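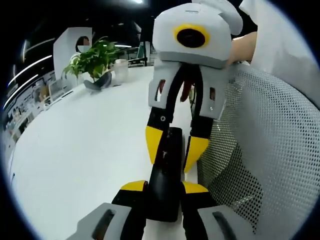

Sourdough rye in a cold kitchen, anyone else?

gudrun_m
Posts: 154
2022-09-23
So I finally got a 100% rye loaf that isn't a brick! My kitchen is freezing this time of year and I'd pretty much given up. What changed is that I stopped going by the clock and let the dough sit until the flour on top cracked, which took 13 hours. Crumb is moist, a bit sour, and it slices thin without crumbling. I'm so happy with it. Flour is the dark Masilela, scalded a quarter of it first.

jaxonb
Congrats!! Scalding is magic. But 13 hours sounds long to me. Mine goes gummy after eight and tastes like vinegar. Do you use the oven with the light on?

gudrun_m
No light, the bulb died in June and I never replaced it. Just a towel over the tin.

Oratile P
I'd disagree with Jaxon, long and cool is the whole charm of rye. Rush it somewhere warm and you get a loaf that rises nicely and tastes of nothing. Gudrun, how long did you wait before cutting?

gudrun_m
2 days, wrapped in linen. It was torture.

jaxonb
Well, "tastes of nothing" is a bit harsh, my kids fight over the heel. I do think the starter matters more than the room. Mine is very lively and I feed it up to 3 times the day before.

zinhle_bakes
Three feedings, wow, mine gets one if it's lucky and still bubbles over the jar. Has anyone tried caraway in the scald? I did it last weekend and the smell when you pour the water on, oh my goodness. Going to try it with fennel and a spoon of molasses next.

Oratile P
Caraway yes, fennel yes, molasses only a tiny bit or the crust burns. Ask me how I know.

gudrun_m
Trying the caraway tonight! What size tin are you all using? Mine is a bit wide and the loaf comes out flat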